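Ticket: Glove station 4 drops tracking when the operator works fast
Site: Drolturlow, second floor
Raised by: Demonstration desk
Product: Zorkness hand rig with Kang marker cube
Status: Open (again)
Last updated: 27th April

Summary

The hand position jumps during ordinary pick and place work. The operator moves a soft toy from one spot to another and the replay shows the hand leaving the building. It then comes back, usually through the table.

Raised as low priority by us, changed to medium by Cleson support, changed back to low by Cleson support. We have put it to medium again.

Background, as the form insists on it

Our desk used to pack returns. Since July the packing has been moving over to the arms downstairs, and those of us who stayed on now show the arms how it is done. The pay band is the same. The job title has got longer. We wear the glove, we pick things up, we put them down, and a person on the floor below decides whether we did it in a way a machine could learn from.

The target is 600 good picks a shift. Under the old system it was 1000 parcels, so on paper we are having a lovely rest. In practice a pick only counts if the tracking held from start to finish, and when it doesn't the pick is binned and the operator's score goes down with it. That is why we would like this ticket looked at by someone before it is closed for inactivity, as the last one was.

Steps tried so far

Restarted the recording software. No change.

Restarted the control box. No change, apart from the date, which went back to the factory setting and had to be put right by hand.

Swapped the glove for the one from station 9. The fault stayed at station 4. Station 9 had no trouble with our glove and would like to keep it.

Wiped the marker cube with the approved cloth. Slight improvement for one run, which we put down to optimism.

Asked the operator to work more slowly. The jumps nearly stopped. So did the output, and the dashboard sent him a message about his pace. Please can the two departments involved be introduced to each other.

Support then asked how the desk is laid out, where the cable goes and how the cube sits on the hand.
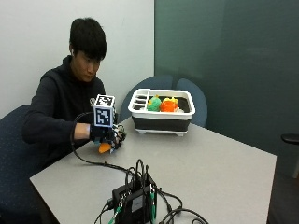 3 min read

The cable comes off the glove, loops out past the forearm and runs down over the table to the box at the near edge. It was put to us in the last reply that we should "tidy the cabling". We would be glad to. All of it came with the rig, and the installation guide has one drawing, in which there is a single cable and it is straight.

Reply from Cleson support

Thank you for your patience. The cube must face the tracking camera at all times. Please advise operators to keep the wrist level when reaching into containers.

Our reply

Noted. We tried it. Keeping the wrist level while getting a soft toy out of a dish rack is possible, in the way that eating soup with a fork is possible. One of us managed it for a morning and had a sore shoulder by lunch. We have also been told by the training team that the movements should look natural, so we need to know which of you wins.

Further testing

Moved the rack nearer the operator. Fewer jumps on the way in, same number on the way out.

Pushed the spare cable away from the working side. This helped more than anything else so far. With the cable loose, the glove pulls slightly on a long reach, and our guess – it is only a guess – is that the cube shifts with it.

Requests

A clip or sleeve for the cable, at the right length for a person with arms.

Picks lost to tracking faults to be left out of the operator's score until this is fixed. We have asked for this under a separate ticket, which was merged with this one and then vanished from it.

Next action: with Cleson. Workaround in use at station 4 is a bulldog clip from the stationery cupboard.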